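Speaker notes – Clearing the table: cups, trays and the small bin
Pukon staff session, August
Speaker: Zoltán Virág
Running time: 20 minutes, questions at the end

Opening (2 minutes)

Say hello, check the back row can hear. Handouts are on the chairs by the door. Ask people to hold questions until the last part, except if they can't read something on the screen.

My job at Pukon is the shared tables. Between the two floors we seat 280 people, and in a normal week we go through a lot of plastic cups. Today is only about the last step: a cup on a tray on a table, and how it gets from there into a bin. I'm leaving out dishwashing and the big skips. Fakhoury look after those and they run their own training.

Why bother (3 minutes)

Last year we ordered 492 small table bins from Jekon for all our sites. The idea was that people would clear up after themselves. Some tables do. Others have cups standing beside an empty bin at the end of lunch.

I spent part of the winter sitting in the corner at the Pletura site and watching. Most people walked off with the cup still on the tray. A few took the cup as far as the bin, found the lid shut, and put the cup back down. I did it myself once with a coffee in the other hand.

Point to make: the lid matters more than the sign on the wall. We had good signs.

Slide 1 – Tray and bin (4 minutes)

Leave this one up while I go through the layout. We want the bin close to the tray, low on the table and with the lid already back. The bin should be near enough that you don't have to take a step.

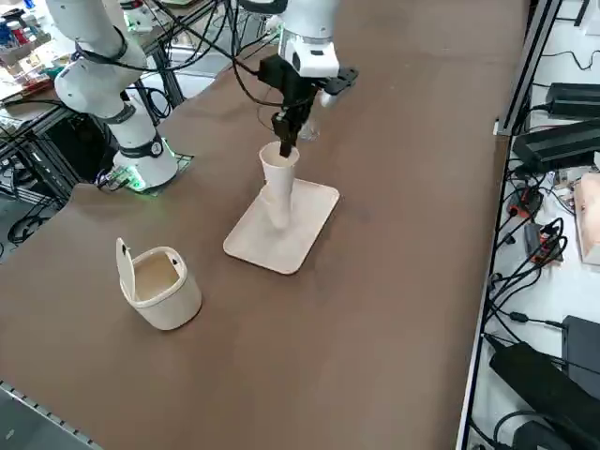
Slide 1. Cup standing on the tray, small bin beside it with the lid open.

Things to say while it's up:

The tray has rounded corners and it's been set down at an angle. Leave it like that. We used to ask people to line trays up with the table edge and it only slowed them down.

The cup is tall and narrows towards the bottom. Tall cups tip if you catch them by the rim with a sleeve, so clear them before you wipe.

The lid on this bin is hinged and stands straight up along the side. It doesn't hang over the opening. Jekon also sent us some with a swing lid and I'd like those back in the storeroom, please.

Keep the bin small. I know it means emptying it more often. A large bin on a table gets used as a place to stack trays.

If someone brings up the shelf: yes, table clearing and shelf clearing are separate jobs. Shelves are on the other roster.

Picking up the cup (4 minutes)

Hand round a few cups from the box. Get everyone to squeeze one near the rim and then lower down near the base. They'll feel the difference. Thin plastic folds easily at the open end and holds its shape better where it's narrow.

Always look inside first. If there's any drink left, it goes in the slops bucket before the cup goes anywhere. Don't carry a half-full cup over somebody's coat.

Slide 2 – Cup on its side (3 minutes)

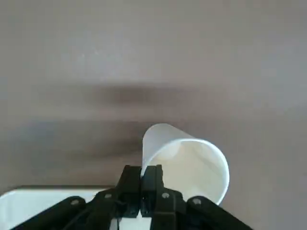

Slide 2. White plastic cup tilted over, open end down and to the right.

Use this one to talk about the angle. With the mouth tipped downwards, whatever is still in there comes out, so the slops bucket has to come before this and never after. Ask the room who has emptied a cup over their own shoes. Wait for hands.

Mention the creases on the inner wall. Soft plastic creases, and a creased cup won't nest properly with the others. If you're collecting cups in a stack, put the creased ones straight in the bin and stack the rest. A sleeve holds 200 if they're all in good shape.

Also say that white cups don't show up well on a pale table. Look twice before you call a table done, mostly at the far corners.

The order we're asking for (2 minutes)

Read it out slowly. It's on the handout too.

Lid open.
Check the cup, empty it if needed.
Cup off the tray and into the bin or the stack.
Tray to the rack.
Wipe the table, moving the bin once and putting it back.
Lid stays open until close.

At close the liner comes out and gets tied. Fakhoury collect from the back door at 6 pm – anything after that waits overnight, so don't leave it in the hallway.

Questions (2 minutes)

Likely ones:

Can we use the same bin for napkins? Yes.

What about lids and straws? Same bin for now. Pletura are trying a separate one and I'll report back when I've seen it.

Who do we tell if a hinge breaks? Me. Leave the bin on my desk with a note saying which table it came from.

Collect the cups before people leave. Pass the sign-in sheet along from the left.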